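I got to the Mernorthorpe night sketch walk with one pencil and the wrong shoes, and I'd still go again tomorrow. The town's drawing club has been running these since last July, and this one pulled in 53 people (the most they've ever had!), all of us shuffling down the canal path in the dark trying not to elbow each other.

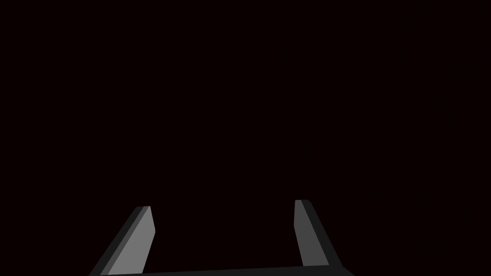
The idea is pretty simple. You meet at the old Dornero mill gate at 9 p.m., you walk, and every so often Binta Adeleke rings a little bicycle bell and everyone stops and draws whatever's in front of them. No flashlights while you're drawing. You get a few minutes, she rings again, and off you go.

I asked Binta how she picks the stops and she laughed at me. "I ring it when my feet hurt," she said. She used to run a daytime version up at the reservoir, but attendance was thin and the wind kept taking people's paper – so she moved it down to the canal and made it late.

The big news from the evening is that the walk is getting a proper show. The Limsakul, the cafe by the lock, is giving over its back wall for the whole of next month, and the club wants 40 drawings up there. Anyone who's been on a walk can hand something in, finished or not. My page of what I'm pretty sure was a heron is going in whether they like it or not. 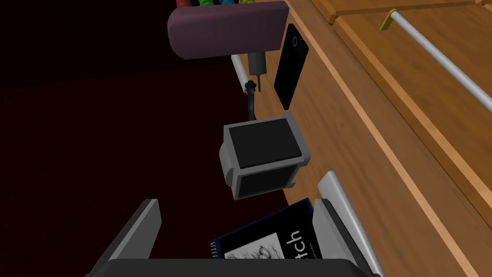

2 min read

Rhona McIver is doing the hanging, and she's already been round the cafe with a tape measure. She'd like everything on paper no bigger than a dinner plate, please, and your name on the back in something that won't smudge. She told me she had a charcoal piece come off on her good coat last year and she's still mad about it.

There's a bit of grumbling too. A few of the regulars, Itsuki Fukuda among them, think the walks are getting too crowded for the narrow stretch under the rail bridge. Itsuki wants two smaller groups, one starting from the mill and one from the Stokport end, meeting up at the cafe. Binta says she'll try it next time if somebody else brings a second bell. I have a bell! I kept quiet, though, and now I feel bad about it.

Drawing in the dark is a strange thing to do with a crowd. You can't really see your own page, so you stop fussing over it, and then everybody piles into the cafe afterward and finds out what they've made. Mine had two lines crossing where a bridge should be and a thumbprint right in the middle. The woman next to me had drawn the whole lock gate, chains and all, and I wanted to hide mine under my soup.
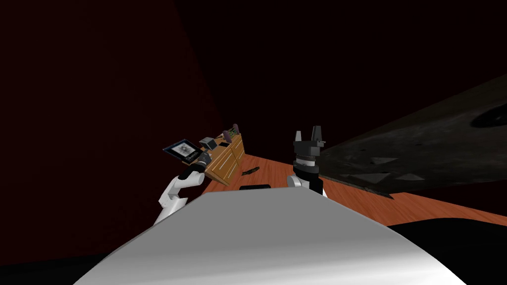
*A small starburst, or maybe an insect, in a black frame.*

Drawings for the wall can be left at the Limsakul counter any time before they close up at 6 p.m. The next walk leaves from the mill gate as usual, and it's free, but bring warm socks and more than one pencil.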